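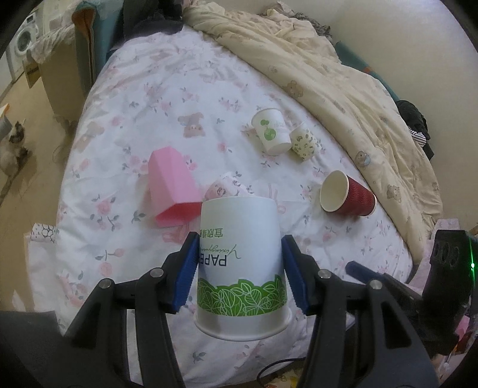
How often should you wash your sheets if nobody in the house is sick and the dog sleeps in the kitchen?

Once a week in summer, and every 10 days or so is fine the rest of the year.

I get asked this more than anything else on this page, usually by people who have just moved into their first place and own exactly one set. If that's you, buy a second set before you buy anything else for the bedroom. Washing the only sheets you have means you're making the bed at eleven at night with a damp fitted corner, and I did that for most of my twenties.

Printed cotton first, as that's what most of you write in about. Turn the sheets and pillowcases inside out, close any buttons, and wash on warm. I used to go hot every time and my favorite flowered set went from pink to a sort of tired peach in one winter. Now hot is only for when someone's had a bug. Go easy on the detergent too - I use a little less than the line on the cap and the sheets come out softer for it.

Don't wash towels with sheets. The towels shed, the sheets wrap themselves around the towels, and you end up with one big wet knot that won't spin out. My old Drorasia machine used to walk across the laundry room floor whenever I tried it.

Stains:

Tea and coffee - cold water through the back of the fabric right away, then a dab of dish soap, rubbed in with your thumb. Leave it half an hour and wash as usual.

Blood - cold water only, and a paste of salt if it's stubborn. Hot water sets it.

Face cream and lip balm - dish soap on the dry fabric, before any water goes near it. I skipped this for years and wondered why my pillowcases had gray patches.

Crayon - scrape off what you can with a butter knife, then iron between two paper towels on low. Keep moving to a clean bit of paper towel.

Drying is where I'm fussy. Line if you can. If it has to be the dryer, stop it after the first 20 minutes, pull everything out, shake it, and put it back in. The fitted sheet always swallows the pillowcases and they sit in there soaking wet while the outside gets cooked. Take it all out while it's barely dry and smooth it flat with your hands on the bed, and you can forget about ironing.

Folding the fitted sheet! I've watched all the videos. Tuck one pair of corners into the other, lay it on the bed, fold the curvy edges in until you have something like a rectangle, and then fold that in thirds. Mine are never square. I store each set inside one of its own pillowcases, so it doesn't matter, and I can grab the whole lot in one go.

Declan Hayes wrote in from Veltville to ask about mattress covers. I do mine every 3 months, on its own, with the spin turned down to 700 if it has a waterproof back. Hang it over a door or two chairs, and leave it until the seams are dry, too.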